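Flaka Arm Simulator, Classroom License

By Zamus Education

In stock. Delivered by email as a download link and a license code.

Flaka is a desktop simulator for teaching students to program a robot arm. It is made for high school robotics classes, after-school clubs and teams getting ready for a pick-and-place contest. Students write their program, run it on the simulated arm and fix it before they take a turn on real hardware. A club with one arm and a long line of students can keep everyone working.

The classroom license covers 30 computers at one school or club. Students can also install Flaka at home with the same code for the length of the school year.

How it works

The program opens with three panels: code on the left, the arm in the middle and the joint values on the right. Students can write in blocks or in Python, and can switch a block program over to Python at any time. Switching back from Python to blocks is not supported.

Each project starts in the Blank Stage. It has a plain backdrop and no table, so beginners can work on joint angles and gripper commands without worrying about hitting anything. Tables, bins and walls are added from the Parts menu once the class is ready for them.

The arm shown in the Blank Stage is white with dark gray joint caps, hung from above, with a parallel gripper holding a pink block. The red, green and blue dots on the round face at the wrist are small at the default zoom. Use the scroll wheel to get closer.

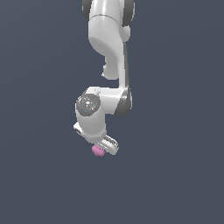
What is included

Flaka simulator for Windows, Mac and Linux
20 lesson files with starter code
Teacher guide (PDF) with answer code for every lesson
The Barbier Block Challenge, a contest pack with 9 timed tasks
Score sheet for printing
Email support during the school year

The lessons

Lessons 1 through 6 cover moving one joint at a time, reading joint values and saving a pose. Lessons 7 through 12 cover the gripper, including how far to open it and what happens in the simulator when it closes too far on a soft block. The remaining lessons deal with paths, loops, simple functions and sorting by color. Most classes get through one lesson in a single period. Lesson 14 is longer and should be given two.

The lessons were written by Timothée Collet, who teaches the robotics elective at Jillside. His students tested them over one school year, and the hints in the teacher guide come from the questions they asked.

Using it for a contest

The Barbier Block Challenge can be run in one Saturday. Teams of two or three load the same task file, write their program and submit a run. Flaka records the time and the final position of the block and saves both to a file the judge can open. Collisions cost points. The judge can change the penalty or turn it off for younger teams.

At Jillside the contest is held in May, after the last lesson. Teams that finish the simulated tasks move on to the school's arm with the same code. Expect small differences at that stage. Grip force and friction are simplified in Flaka, and a program that works on screen usually needs its gripper settings adjusted.

System requirements

8 GB of memory
4 GB of free disk space
A mouse with a scroll wheel is recommended
Internet connection for activation only

Flaka does not run on Chromebooks or tablets.

Questions about the license

Can we move the license to new computers?
Yes. Sign out on the old computer first and the seat opens up again.

Is there a version for one student?
Yes. See Flaka Home. It has the same lessons but does not come with the contest pack or the teacher guide.

Do we need to own a robot arm?
No. Every lesson can be finished in the simulator.

Purchase orders are accepted from schools. Send the order to the sales desk with the name of the teacher who should receive the license code.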